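Kirnovero House Newsletter
30 Dec 2019
Item 4: Tiered racks, and where to put them

Several members asked at the last home evening what to do with the tiered racks that came with the Bralton order. We ordered 13 of them for the house and the two flats upstairs, and most are still in their boxes in the hall closet. This item covers what they are good for and where they fit best. If you have already found a use for yours, please leave a note in the book by the front desk so others can try it.

The racks are stepped plastic organizers. Each step sits a little higher than the one in front of it, so things at the back can be seen over things at the front. They are meant for cabinets, but they work on any flat surface that is deep enough. Before you unpack one, measure the depth of your shelf with the door closed. The shelves in the Klinhom units are shallower than they look, and two people have already had to return a rack to the closet after loading it.

Spices are the obvious choice. Put tall bottles on the back step, short jars in the middle and the small tins in front. If you turn the labels outward as you go, you can stop there. There is no need to sort by alphabet unless several people share the cabinet. In the main kitchen we do sort by alphabet, left to right, starting with the back step. Please put jars back in the same spot.

Bathroom shelves are the second use. Nail polish, travel bottles and small tubes stay upright on the steps and are easy to wipe around. Wipe the rack itself with a damp cloth and a little dish soap. Do not put it in the dishwasher. One went through in August and came out bowed, and it now rocks on any shelf you put it on.

Plants are the third use, and this one needs more care. Small seedling pots do well on a rack near a window, as each row gets its share of light. A full-size flower pot is too wide for the steps and too heavy once it has been watered. Set it on the table next to the rack and keep the steps for the small ones. Use saucers, or a folded towel underneath, if the table has a finish you care about.

A word on placing a rack. It is easy to set one down by one end and let the other drop, and that is how corners get chipped and tabletops get scratched. Hold it at both ends, lower it flat, then slide it the last inch or so into position. On a stone or marble top, stick a felt pad under each corner first. The Floltis pads in the supply drawer are the right size, and there are 8 sheets left. Take what you need and leave the rest in the drawer.

Leave a little room behind the rack. If it is pushed all the way to the wall, crumbs and dust collect in the gap and you will have to unload everything to get at them. Two fingers of space is enough for a cloth. The same goes for the sides if you are putting it next to a pot or a canister.

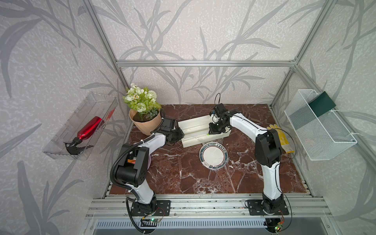

The white stepped rack near the back of the brown marble tabletop, held at both ends.

If you would like one for your own room, sign the sheet on the closet door with your name and where you plan to use it. The limit is 3 per household until everyone has had a chance. Anything left after that can go to whoever wants it, and the sheet will be replaced with a new one.

Some practical points that came up at the home evening:

The racks do not stack. Two people tried it and the top one slides off the ridges.

They should not go on top of the refrigerator or over the radiator in the hall. Warm spots soften the plastic over time.

Cans are fine on the lower steps, but keep heavy ones off the back. A loaded back step makes the rack hard to move.

Keep the cardboard sleeve if you think you may return yours. The supplier will take unused racks back, but only in the original sleeve, and we would like to send the returns together in one box.

Next issue we will cover drawer dividers and the under-sink shelf in the main kitchen, which still needs new brackets – the ones we received were the wrong length and have gone back. Until those arrive, please keep the cleaning bottles in the blue tub and leave the shelf empty.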